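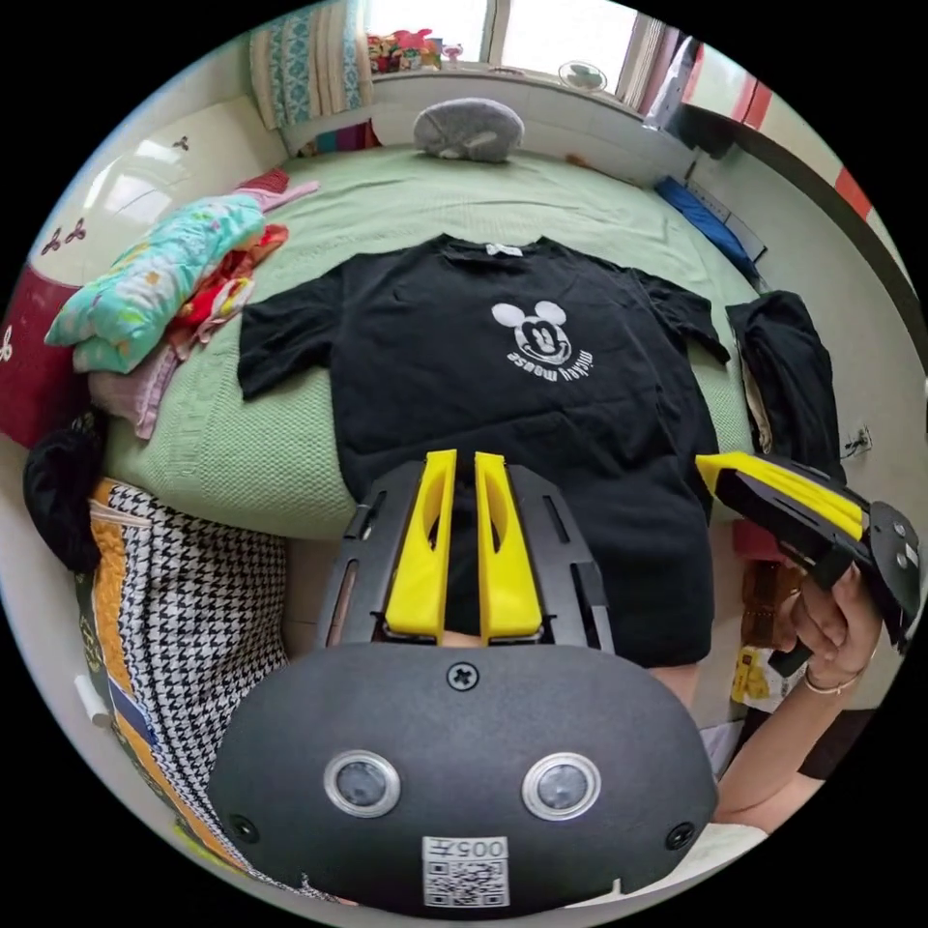
Amonent amplía a octubre su campaña de recogida de ropa usada

La empresa de reciclaje textil Amonent mantendrá abiertos durante todo el mes de octubre los puntos de recogida de ropa de Seltstead y Vastden. La campaña, que debía terminar en septiembre, ha reunido hasta ahora 1.532 bolsas de prendas de adulto e infantiles.

Los vecinos pueden entregar camisetas, pantalones, jerséis, abrigos, ropa de cama y toallas. Las prendas deben estar limpias, secas y dentro de una bolsa cerrada. No se admiten colchones, almohadas, alfombras ni calzado desparejado. La ropa rota o manchada también se acepta, siempre que vaya en una bolsa aparte con la palabra "trapo" escrita a mano.

Una vez recogido, el material se traslada a la nave de clasificación de Vastden. Las prendas en buen estado se venden a precio reducido en la tienda Szczepańska, en el centro de Seltstead. El resto se destina a trapos industriales o a relleno de aislantes. La tienda ofrece en estos momentos casi 100 modelos de camiseta de manga corta, lisas y estampadas, y recibe género nuevo cada viernes por la mañana.

"En verano nos llega sobre todo algodón, y en otoño la gente vacía los armarios para hacer sitio a la ropa de invierno. Por eso hemos preferido seguir un mes más", explica Bożena Bielecka, responsable de recogida de Amonent. "Pedimos que se revisen los bolsillos antes de cerrar las bolsas - encontramos llaves todas las semanas".

Los dos puntos de recogida abren de lunes a viernes, de 9.00 a 14.00 y de 16.00 a 19.00. Quienes no puedan desplazarse pueden solicitar la recogida a domicilio, con un mínimo de dos bolsas por aviso. El servicio es gratuito para particulares. Los comercios y las residencias deben concertar la entrega con antelación.

Las solicitudes se atienden en la tienda Szczepańska o en las oficinas de Amonent en Vastden, en el mismo horario.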